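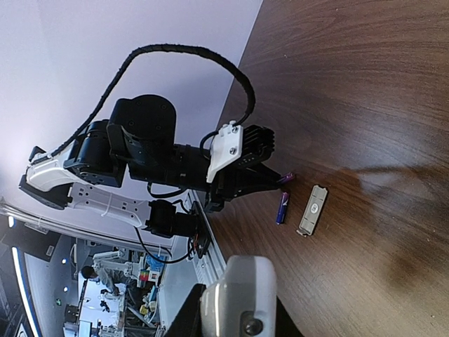
You can't kill the ferryman in chapter 16, wrote Špela Dimitriou, he's the only one in all of Bronura who's ever nice to the goat.

I read that standing in the kitchen at 11 at night with a fork in my mouth, and I'm not going to lie, I had to sit down. I'd been putting chapters up on Fandomance since the winter and the most anyone had ever said to me was "typo in line four." And now a person cared about the goat! I had barely noticed the goat. I'd put the goat in so the ferryman would have something to talk to while it rained.

So I went back and read the whole thing from the top, all 373 pages of it (I know, I know), and she was right. He shares his bread with it. He lets it sleep on the good coat. In chapter nine he turns around halfway across the river, with a paying duchess on board, to go back and get it. I wrote all that and then I pushed him off the Fliner bridge for no better reason than that I was tired of him.

I called Velimir, who is my brother-in-law and reads everything I write, although he'd rather it had submarines in it.

"Do you care about the goat?" I said.

"What time is it?"

"The goat, Velimir."

There was a long breath. "I thought the goat was going to turn out to be the prince," he said. "I've thought that since the beginning. Is it not the prince?"

It was not the prince. It had never once crossed my mind that it could be the prince. I told him I couldn't discuss future chapters and hung up and walked around the living room in my socks.

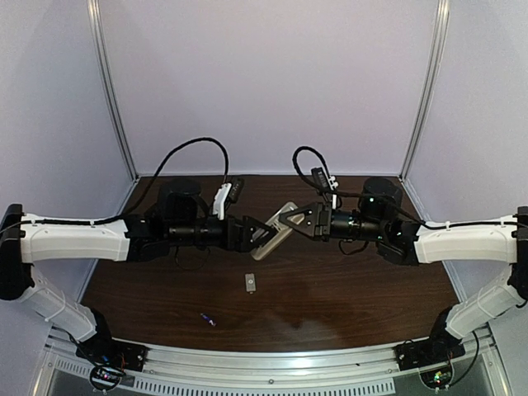 By two in the morning I had the ferryman out of the river. I tried having him grab a branch, but it felt cheap, and then I tried a passing fisherman, except I'd already used a passing fisherman on the duchess. In the end the goat went in after him. It can't swim, or I didn't think it could, and I typed that part very fast so neither of us would have time to worry. They came up on the far bank, under the Ristić mill, coughing, with the coat gone. He was upset about the coat. The goat ate some reeds.

It came to 2000 words and I put it up without checking it, which I never do, and then I lay in bed with the phone on my chest.

Špela Dimitriou answered while I was brushing my teeth the next morning. Okay, she wrote, but now who's going to tell the duchess?

I'd forgotten the duchess. I had left her at the ferryman's funeral in a borrowed hat, giving a really very moving speech, with the whole village crying and him due to walk in at any minute with a wet goat.

I called in late to work and put the coffee on.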